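# Old office towers are getting a second life on Onyeka Street

I went over to the Tultora repair shop in May meaning to stay for ten minutes and drop off a dead keyboard. I left two hours later with dust on both sleeves and a new respect for people who take apart old desktops for fun.
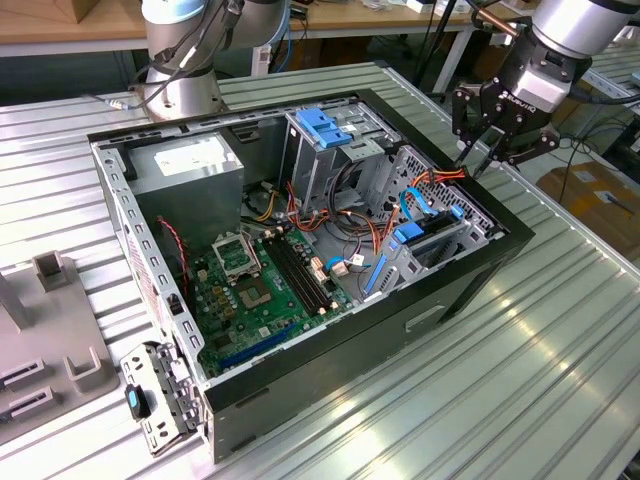

*A tower with its side panel off, CPU socket open and blue drive latches up top.*

The news, for anyone who hasn't walked past the window lately, is that the shop has taken in 844 retired desktop computers from the Rusach office park and is stripping, sorting and rebuilding as many as it can. Finished machines will go to households in the neighborhood that have asked for one, and whatever can't be saved will be picked clean for parts first.

Dong-hyun Bae has run the shop for nine years, and he's the one who said yes to the whole pile before he'd figured out where to put it. "I measured the back hall after I signed," he told me, and he didn't look all that sorry. The towers are stacked along the wall back there now, two deep, and you have to turn sideways to get to the restroom.

I'd never seen the inside of a desktop up close for more than a minute, so I asked him to go slowly. The first thing he does is lay the case on its side so he can get at everything from above. Off comes the side panel, and there it all is: the gray power supply tucked in its corner, the green motherboard filling most of the lower half, and a bundle of orange, red and yellow wires wandering across the middle toward the drive bays. I said it looked like somebody had dropped a plate of spaghetti in there. He said I should see the ones from before people bothered with cable ties.

The part that makes him nervous is the processor socket. Once the little metal frame is raised and the chip is out, there's a bare square that he doesn't want anybody touching, dripping on or sneezing near. A bent contact can mean the whole board goes to the parts shelf. I kept my coffee on the windowsill for the rest of the visit (his suggestion, and fair enough).

The memory slots are a lot more forgiving. He let me press a stick into a different machine, one he'd already given up on, and I was sure I'd broken it — it takes a harder push than you'd think! Then both clips snapped over and I felt like a genius for about a minute, until he pointed out I'd picked the wrong slot.

What I liked best were the blue plastic bits. On the machine he had open, there are bright blue latches at the top of the drive cage, and a loose metal bracket lying next to the case had a small blue tab on the end of it as well. Dong-hyun says colored tabs are often the maker's way of telling you where to put your fingers, and he's a big fan of any computer that doesn't send him hunting for a screwdriver. Brackets like that one get wiped down and kept with the case they came from. He learned that lesson with the first batch, when he put them all in one bin and spent an evening trying to match them up again.

So far 36 computers are finished and tested. Each one gets a cleaned-out case, a fresh drive, as much memory as he can scrape together from the spares, and an overnight run before it's called done. Grundell, the hardware store across the street, is letting the shop use part of its loading area for the finished machines, which should free up that restroom route.

Keyboards and mice are what's running short at the moment. Monitors too, though only flat ones, please, and only if they still turn on. The shop doesn't need any more towers, and Dong-hyun asked me to say that twice, so: no more towers. Loose drive cables are welcome, and so are power cords, as long as they aren't frayed.

If you want to put your name down for a computer, there's a sign-up sheet on the front counter, and you can fill it in for a neighbor if they can't get over there. You don't need to prove anything, just say what you'd mostly use it for so he can match you with a suitable one. Drop-offs are taken after 2 p.m. at the side door.

My keyboard, by the way, was beyond help. He kept it for the keycaps.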